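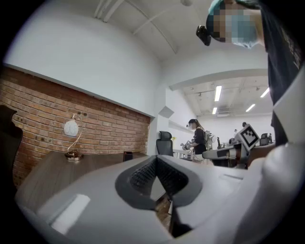

Category: Research news | Robotics

Robots that learn household and office tasks from people can be trained on recordings made without a robot present, according to results published by the research company Halorus on 2021-12-01. The method relies on hand-held grippers which a person carries from place to place, using them to pick up, move and put down ordinary things while a camera on the tool records the view. Each tool has a notched rubber fingertip pad with a ribbed gripping surface, and a small square marker printed in black and white stands on an arm beside it. Recording can be done in a normal office, with desks, lamps and chairs left where they are.

The study, led by Shahzad Lodhi at the company's Fostevcombe laboratory, used 2,409 recorded demonstrations. They were collected by 30 people, most of whom had no earlier experience with robots. Training in the use of the gripper was kept short and covered how to hold it, how fast to move and when to start again after a mistake.

The recordings were then used to train a control program for a robot arm fitted with fingertips of the same shape. The arm was tested at a separate site in Grendley, in rooms that did not appear in any of the recordings. It was given 300 attempts at a set of tabletop tasks, including placing a cup on a saucer, putting pens into a holder and moving a folded cloth from one side of a desk to the other.

The arm completed nearly three quarters of the attempts. A second program, trained on the same number of demonstrations recorded in one room only, completed fewer than half. The cloth task had the lowest success rate under both programs, and the cup task had the highest.

"We wanted to know whether it was better to record a great deal in one place or to spread the same effort over many places," said Lodhi. "For these tasks, spreading it out gave the better result by a clear margin. The people doing the recording also found it easier than steering a robot arm from a distance, and they got through more in a morning."

The printed markers are used to work out where the tools are in relation to one another when 2 people record in the same area. In earlier trials, held in August, the team relied on the camera view alone, and a large share of recordings had to be thrown away when the position estimate drifted. Fewer recordings were lost after the markers were added, although bright overhead lighting still caused some failures.

The paper sets out several limits. The grippers do not measure force, so the method is not yet suited to jobs such as tightening a lid or pushing in a plug. All of the tasks were carried out at desk height, and none involved opening doors or drawers. The arm also worked more slowly than the people whose recordings it had learned from. Lodhi said the speed setting had been chosen for safety and that faster running would be looked at separately.

Part of the collection was carried out with Pirzada, a design practice that made its offices available during working hours. Staff there were told in advance when recording would take place, and faces were blurred before the material was passed to the training team.

Halorus plans to release the gripper drawings, the marker layout and the software used to line up the recordings. The demonstrations themselves will be offered to university groups on request, subject to a data agreement. A further round of tests in Grendley will look at tasks that need two arms working together.

Requests for the paper and for interviews with Shahzad Lodhi should be sent to the Halorus press office in Fostevcombe.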